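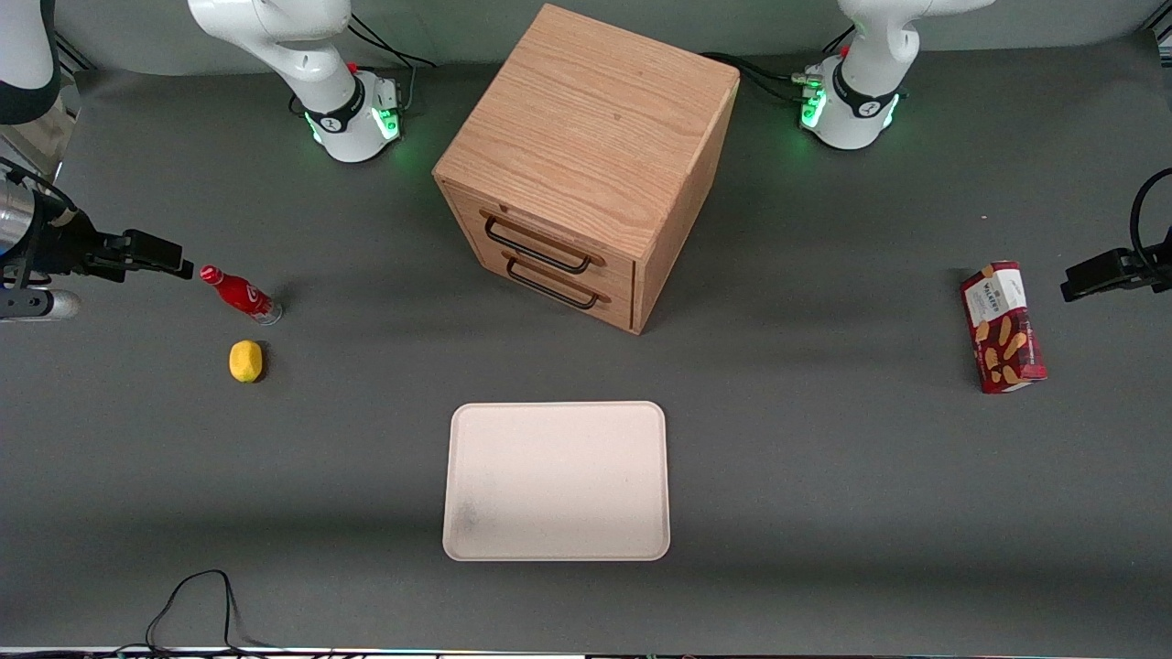

Samedi, 16 h. Reprise de l'implantation « rangement ». Meuble en bois à deux tiroirs au fond, au centre ; plateau blanc rectangulaire devant. Petite bouteille rouge et citron jaune à gauche, boîte rouge à droite. Plan de travail gris foncé conservé.

Cotes relevées au réglet Trelton :

- profondeur utile d'un tiroir : 200 mm
- hauteur libre sous traverse : 90 mm
- jeu latéral du tiroir du haut : 2 mm, mesuré à l'avant seulement

Le jeu est à reprendre tiroir sorti. La fiche Brukon donne les cotes extérieures du meuble et rien sur l'intérieur.

Le citron reste l'objet le moins reproductible. Son grand axe n'est pas repéré et il se recale seul quand on le lâche. À noter désormais : côté pédoncule vers le meuble ou vers le plateau. Pour la bouteille, un repère au centre du fond suffit.

Boîte de sablés : position debout sur le petit côté, une arête verticale tournée vers l'avant, deux faces visibles. Base étroite, donc sensible au moindre défaut du carton. Vérifier l'aplomb à l'équerre avant de consigner la position – un léger dévers se voit mal de face. Le motif tartan n'aide pas ; viser plutôt la limite entre le rouge et la bande blanche du bas.

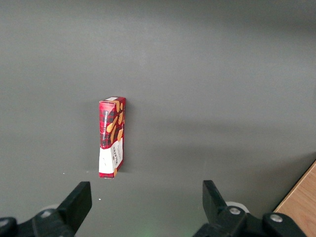

Remarque d'un collègue à la relecture : debout, la boîte ne dit rien de son encombrement dans le tiroir, et il faudrait consigner aussi la cote à plat, rabat fermé. Il demande en outre que l'orientation soit donnée par rapport au bord du plan, le plateau étant trop facile à décaler.

D'accord sur les deux points. Colonne « à plat » ajoutée au tableau Ukport, encore vide. Origine déplacée au coin avant gauche du plan de travail ; les anciennes lignes gardent l'origine plateau et sont marquées P.

Reste à faire :

- jeu latéral, tiroir du bas
- cotes du plateau, intérieur et rebord
- demander à Lazarević des patins de rechange pour le meuble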